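Saturday, open day

Doors at 10, in the building by 7:30. Two stations up, Kiditz on the long bench by the entrance and the marker sort on the desk by the divider. Third one (drawer pulls) cancelled Friday night, left the sign on the door by mistake so people kept asking for it. Take sign down!!

177 through the door by the clicker. More than we planned for. Ran out of the printed sheets before lunch, Darwish office sent over another stack but it was last year's version with the old arm on the front. Handed them out anyway.

Morning. Kiditz homed fine first try. Second try it faulted on joint 2, same as Thursday. Power cycle, ok after that. Need to look at the cable where it goes through the base, I think it's rubbing. Did not want to open it up with people standing there.

Marker sort — 26 runs over the day. Kept a tally on the back of a sheet. 6 fails. Four of those were the slim marker, it rolls when the fingers come down a bit off center. The other 2 were on the lid, clear plastic again, depth goes all over the place. We have said this since the Jerkham visit and still no matte tape on it. Just do it Monday, takes a minute.

Visitor questions, for the FAQ:
— does it know what a marker is (most asked by far)
— how much does it cost
— can it fold shirts
— what happens if you put your hand in. Lots of kids wanted to try this. Need a better barrier than tape on the floor, tape did nothing
— why is it so slow. Speed was capped for the public, should of put that on the sign

The group from Ruvimcombe came at 2:15, earlier than they'd said. Teachers plus a pile of kids. They liked it best when it dropped things. Let them pick where the markers go before each run, that went over really well, way better than our fixed layout. Do it this way next time. Downside is the start positions are all over so the afternoon runs don't compare to the morning ones. Mark them seperate in the log.

One teacher asked for a school visit in October. Said we'd get back to them. Would have to be Kiditz, the other setup doesn't travel. Check insurance first.

Noise bad by afternoon, couldn't hear the fault beep from the bench. Turn it up or put a light on it.

Packed Kiditz at 4:40. Crate latch is bent, closes if you lean on it. Spare batteries on charge in the back, take them off Monday morning.

To do
— cable, joint 2
— matte tape on lid
— real barrier
— new sheets, correct arm
— reply to the school

3 comments · 6 likes

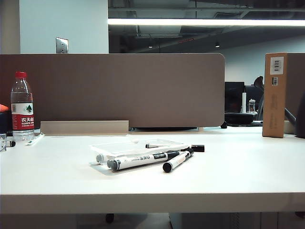

Marker sort desk, markers on and around the clear box.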